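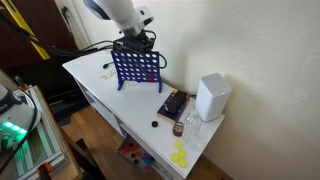
Sudura has released version 2 of Futoletti, its software for teaching manipulation tasks to robot arms by demonstration. The release adds remote control to the hand-guiding mode available in the first version, and both modes now write to the same task format. An operator can teach the coarse part of a task by moving the arm directly, then switch to a remote handset for the part that needs finer placement. The reference task supplied with the software uses a Connect Four board, with a white arm and a black gripper working above the upright blue grid and yellow discs set out on the tabletop. Dropping a disc calls for a pick from a flat surface, a change of orientation and a release over a narrow slot, and each of the three can be taught and replayed separately.

In hand-guiding mode, the arm's joints are released under gravity compensation and the operator moves the gripper through the task. Futoletti records joint positions, gripper opening and contact force. In remote mode, the operator holds a handset and the arm follows its motion at a selectable scale. At the finest setting, 10 millimeters of hand travel produces 1 millimeter of travel at the gripper.

Sudura tested the release at its Dundden laboratory in April. Operators recorded 287 demonstrations of the disc task across the two modes. Of these, 283 passed the software's automatic check and were kept for training. The remaining four were rejected for gaps in the force signal.

"The disc is thin and the slot does not forgive much angle," said Wekesa Muriithi, who leads the demonstration group at Sudura. "With hand guiding alone, the operator's own grip on the wrist pushes the arm a little at the moment of release. Operators in our tests moved to the handset for that last stretch, and the software had to let them do it without starting a new recording."

Mode changes are marked in the recording with a time stamp and the arm pose at the point of handover. The arm holds position until the new input device is confirmed. Recordings made in version 1 can be opened in version 2 and extended with remote segments, but files saved in the new format cannot be read by the earlier software.

Version 2 also changes how failed attempts are handled. An operator can mark a segment as failed during recording, return the arm to the start of that segment and repeat it. Failed segments are stored with the file and excluded from training by default.

The handset interface was developed with Gachanja, which supplies the input hardware. It connects by cable. Wireless operation is not supported in this release.

Futoletti version 2 is available now to existing license holders as a download. New licenses include the disc task files, the calibration routine and the operator manual. Sudura will run a remote demonstration session for integrators on Thursday, with places assigned in order of registration.

Press contact: Sudura, Demonstration Group, Dundden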